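Chapter 8
Listening to the Duo

Two players are harder to hide behind than four. In a quartet one musician can drop out for a minute and the music goes on without a gap. In a duo, when one player stops, what remains is a solo, and both players know it. Much of the free improvisation recorded for two performers turns on this fact, and this chapter looks at how pairs of musicians deal with it.

In Chapter 7 we studied the larger improvising groups and the hand signals some of them used to move from one section to the next. Duos seldom need signals. The players sit or stand close together and can hear each other breathe. What they do need is a way of deciding, often within a second or two, whether to join what the other person is doing, oppose it, or leave it alone. We will call these three responses matching, contrast and rest. The terms will be used through the end of Part Two, so it is worth learning them now.

Matching is the easiest to hear. A singer holds a low, rough tone and the cellist finds the same pitch near the bridge. Contrast takes more practice to recognize, since a player may contrast in one respect (loudness, for example) while matching in another, such as speed. Rest is often missed on a first listening. Students tend to write down what was played and forget to write down who was silent, and for how long.
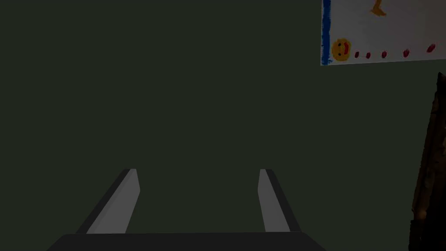

GRADBERG, November

The concert that serves as our main example was given in the old reading room at Gradberg by the singer Shufen Lu and the percussionist known as Jiang. It was later issued by the Rosmont label under the title Trorora, a word Lu sings near the end of the first piece and never explains. The recording runs 50 minutes and contains 9 pieces. None of them was written down beforehand. The two musicians had met only that afternoon, and they agreed on one thing before they began: Lu would start and Jiang would finish.

The first piece opens with Lu alone. She uses short syllables, mostly consonants, with long spaces between them. Jiang does not play for 31 seconds. When the first sound comes it is a fingertip drawn across a drumhead, so quiet that many listeners take it for part of the voice. This is matching of an unusual kind, because the drum copies the grain of the voice and ignores its rhythm.

Later pieces work differently. In the fourth, Jiang keeps up a steady pattern on two small gongs while Lu speaks, laughs and hums over it - the only place on the recording where a regular beat can be felt for more than a few bars. The seventh is nearly all rest. It has been called the weakest piece on the album and also the best one, and you will be asked to take a position in the exercises.

Before reading on, listen to the first piece twice. On the first hearing, write nothing. On the second, draw two lines across a sheet of paper, one for each player, and mark where each begins and stops. Keep the sheet. Section 8.1 begins with the entrance of the drum and compares several ways of notating it.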